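# Alva Hand-Held Gripper, Workshop Build

The Alva is a hand-held two-finger gripper offered through the Kivside shared workshop. Members may borrow a finished unit or assemble one at the bench.

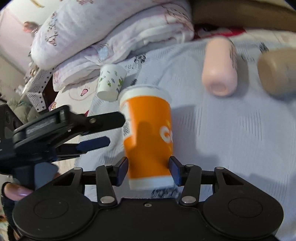

*Alva gripper with its pads on either side of an orange paper cup. A second gripper reaches in from the left.*

## Description

The gripper body is black, with two jaws carried on upright link arms. Each arm turns on a large silver pivot screw at its base, and smaller pins are fitted farther out. The outer arms have long cutouts. The finger pads are black with dark blue faces and may be replaced when the faces wear.

The design was prepared by Ermanno Bortolotti and is maintained by Dinesh Sastry, to whom questions about fit and spare parts should be addressed. The Tesis drawings, on which the first version was based, remain on file at the workshop for members who own an older unit. Tesis pads do not fit the Alva.

## Supplied with each kit

- Printed body, central plate and outer arms
- Link arms, pivot screws and pins
- 2 finger pads, with 3 spare faces
- Assembly sheet, revised February

Hand tools are not included. A Fleritz driver set is kept in the drawer under the print station and must be returned there after use.

## Assembly

Builders should allow roughly 20 hours for printing and assembly together. The pivot screws are to be tightened until the arms move freely without side play. Thread locker is applied only after the jaws have been checked for even closing. If one pad reaches the object before the other, loosen both pivots and seat the arms again.

## Use

Paper cups, plastic tumblers and similar light household items are suitable for first practice. Soft surfaces such as bedding may be used, provided that loose fabric is kept clear of the links. The Alva is not intended for glassware, heated items or liquids.

## Availability

Finished units are lent for up to three weeks. Kits are issued at the workshop desk on request, and replacement pads may be ordered separately. Left-hand and right-hand users receive the same unit.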